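The childproof cap problem
How a student club at Hestden spent a term teaching two arms to sort and open pill bottles

By Malou Gunnlaugsson

The task sheet for the Lindsay Cup runs to one side of paper. Teams must program a pair of robot arms to pick up small medicine containers from a table, place them on a raised shelf and, for extra marks, remove the caps. No team has yet scored full marks on the cap section.

The Hestden club entered for the first time this year. Its members are second-year students, most of them from mechanical engineering, and they meet twice a week. Zulema Gaete leads the control group. Cameron Cairns looks after the grippers and keeps the fault log.

Placing was solved early. The club records each attempt by guiding the arms through the movement by hand, then trains a model on the recordings. After 2000 recordings the arms could lift a capped vial and set it on the shelf with few drops.

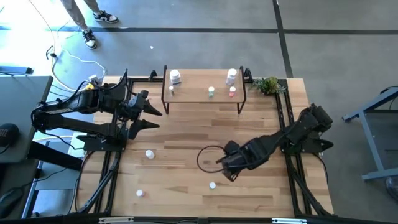
The shelf matters more than it first appears. It reduces the room the forearm has to turn, so a grasp that works well on the open table may leave the wrist with nowhere to go. Gaete's group rewrote the approach path four times before the elbow stopped reaching its joint limit. The version now in use lifts straight up, pauses, and only then moves across. It is slow, and the rules allow for that.

Caps are harder. A plain screw cap needs a steady grip and a turn, but the wrist can rotate only so far before it must let go and take hold again. Each new grip is a chance to slip. A child-resistant lid adds a downward push during the turn, and the push has to be kept within narrow limits. Too little and the lid clicks round without engaging. Too much and the bottle skids.

"We were treating the push as a position," says Gaete. "You tell the arm to go two millimetres lower and hope. It has to be treated as a force."
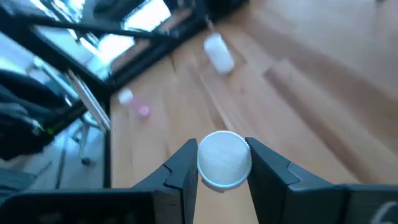 Why not fit a purpose-made cap tool?

The rules require the same fingers for every part of the task, and changing them during a run costs more points than a cap is worth.

Cairns has therefore concentrated on the finger surfaces. The first set was bare plastic. The second had a thin rubber facing, which held ribbed rims well but stuck to smooth vials on release. He now cuts the facing short, so that the lower part of the finger grips and the tip stays hard. The log records 2 split facings so far, both at the glued edge.

Magnus Nisbet, who supervises the club, asked for one further change. Failed attempts used to be deleted. They are now kept and labelled with the cause, and the training set has grown to 3000 recordings as a result. Nesma El Fassi wrote the labelling software, a small program called Sternov that plays back an attempt at quarter speed and lets the reviewer mark the moment at which it went wrong.

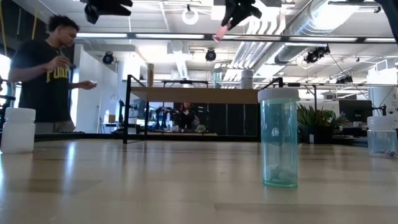

Labelling is dull work and the club shares it out by rota. El Fassi reckons that an evening of it is worth more than a day of new recordings, although she admits that the comparison has not been tested properly. Her present concern is see-through plastic. The model finds white bottles easily and is less sure of where a clear wall begins, so its grip tends to land high.

The regional round is at Flavolport in October. Teams have 4 attempts, with the best one counting. Hestden intends to use the first for placing only, to put a score on the board, and to try caps on the rest. The child-resistant lid will be attempted last. Entries close on Fri 24 September, and the final version of the code must be lodged with the form.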